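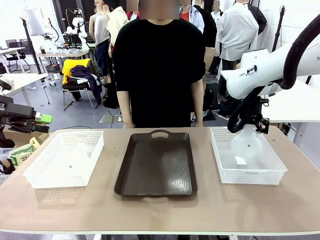 3.2 Containers and table layout

The choice of containers followed from the first round of visits. In most of the homes and small shops we visited, small goods were kept in open baskets or on trays, and the two were often used together on the same surface. Lidded boxes were common in cupboards but were seldom brought to the table while sorting was going on. We therefore restricted the study to open containers and left lidded storage to later work.

Two kinds were used. The first is a shallow rectangular basket in white plastic with small square holes along its sides. The second is a dark brown rectangular tray with a raised lip and an oval cut-out handle. The tray has a glossy surface, and light items such as folded paper or empty sachets slid on it when it was lifted. The baskets held the same items in place but made flat goods harder to pick up, as fingers had to reach down past the rim. These two difficulties came up repeatedly in the interviews and are taken up again in Section 5.

The containers were set out in a single row on a long table, with the tray in the centre and a basket on either side (Figure 3). We refer to this as the Irnow layout, after the shop in which we first recorded it. Two other layouts were tried in the pilot. In the Wamell layout the tray was placed at the front and both baskets behind it; in the Pietrzak layout the baskets were stacked and only the upper one was in use. Both were dropped. The Wamell layout required a long reach for shorter participants, and the stacked baskets had to be taken apart whenever an item went into the wrong one.

Figure 3. The Irnow layout: brown tray between two white baskets on the long table.

3.3 Goods and sorting rules

The goods were drawn from a stock of 789 household items assembled by Ritu Saxena from the lists given in the first-round interviews. Each session used 50 of these, chosen so that soft, rigid and bagged items were all present. Goods with sharp edges and goods in glass were left out. Items that had been split or crushed in use were replaced before the next session — a soft bag that has lost its shape is handled quite differently from a full one, and we did not wish to mix the two.

Participants were asked to decide for themselves what belonged together. The only fixed rules were that each item should end in one of the three containers and that no item should be left on the table top. A participant could move an item as often as he or she wished. The session closed when the participant said that the arrangement was finished.

We considered naming the containers in advance, for instance "kitchen" and "bathroom", and tested this in the pilot. Participants then spent much of the session asking which name applied to a given item. Without names, they tended to begin with the baskets and to keep the tray for things they had not yet placed. Several described the tray as a waiting place, although the instructions gave it no such role.

3.4 Recording of placements

Each placement was entered on a coding sheet by Sugeng Liew, using the categories set out in Appendix B. An item was treated as placed once it had been released inside the rim of a container. Items held over a container and then carried elsewhere were coded separately as hesitations. The full set comprises 3,000 placements, of which the first 20 were coded jointly by both authors in order to settle the wording of the categories. The Illex scheme, on which our sheet is based, makes no provision for hesitations, and comparisons with earlier studies in Section 4 therefore use completed placements only.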